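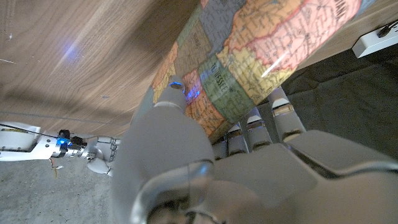 Speaker notes: What the plow turned up at Cistgate
County historical society, winter meeting, 8th January
Forty minutes plus questions

Opening

Good evening. Thank the society for having me. Say where the restrooms are if the host hasn't.

I work on farm and field finds, mostly from the first half of the 1800s. Tonight is one site, a 300-acre farm called Cistgate, and what came out of one field on it. There was a tavern on that field. The family always said so. It isn't on any map we have found, and the building was gone by the time anyone took photographs in this county.

The family story

The farm came down through the Flarneck family until 1961. The story was that an early Flarneck kept a public house by the wagon road and that militia men stopped there on the way north. The story gives no year. A grandson wrote it down in a school notebook, which is in the society's collection, box 2. Read the short passage: "The house stood where the ground is always black after rain."

Pause there. That line is how we picked the field.

Permission and method

Bereket Tamiru farms the land now. He gave written permission to search with metal detectors, and the agreement says what happens to the finds. They stay his property and they are on loan to the society for study. People will ask about this, so say it early.

Washington Camargo laid out the grid. We used pin flags and string, ten-foot squares. Each find got a bag, a number, a depth and a square. Nothing was dug below the plow layer. If a signal was deeper than that, we marked it and left it alone.

We started in July, after the wheat was off. The ground was very hard for the first week and we lost several hours to a broken detector coil. Skip this if running late.

The finds

Total is 827 bagged items. More than half are nails and scraps of nails. Don't apologize for the nails. Most are machine-cut with a few hand-forged ones mixed in, and they are thickest in the same squares where the soil is dark. I take that to be the building.

Next, the buttons. Flat brass, one-piece, plain on the front. A few have words on the back such as "treble gilt," which was a maker's claim about quality. These were civilian buttons as much as anything. We have one pewter button with a raised eagle on it, worn nearly smooth. It could be military. I have shown it to two people who know more than I do and they disagreed about the date.

Musket balls: some dropped, some fired. Explain the difference. A dropped ball is still round. A fired one is flattened or scarred. Hunters fired muskets too, so a flattened ball in a field does not make a battle. Somebody always asks.

Coins: one large cent, date unreadable, and half of a Spanish silver coin that had been cut for change. Spanish silver was legal money in the United States until 1857. People in the room may not know that, so go slowly.

Other: a pair of scissors, part of a candle snuffer, a harness buckle, pieces of clay pipe picked up by eye. The pipes are the best sign of a tavern in the whole group. There are far more of them than one household would leave.

What we can say

There was a building, it had glass windows at some point, and people smoked in it a great deal. The objects fit a period from the 1810s to the 1840s. That matches the family story in a general way.

What we can't say

Whether soldiers stopped there. One worn button will not carry that. I would like it to be true and so would the Flarneck descendants, two of whom may be here tonight. Be kind about it.

We also don't have a license record. The county's tavern licenses before 1830 were lost in the courthouse fire. Peñalver, the township clerk's office next door, may hold copies of the road petitions, and those sometimes name a tavern as a landmark. I have asked to see them.

Next steps

Finish cleaning and listing the iron. The small museum at Plarnden has offered a display case for the summer. The cost of conserving the scissors, the snuffer and the eagle button is $3000, and there is a sheet by the door with details.

If anyone has family letters that mention the wagon road, please find me afterward. Copies are fine.

Questions

Likely ones:
Can I come and detect there? No. The permission covers the named group only.
What is it all worth? Very little in money.
Where exactly is the field? Don't answer. Say north side of the farm and move on.

Leave the tray of nails on the front table for handling. Keep the buttons in the case.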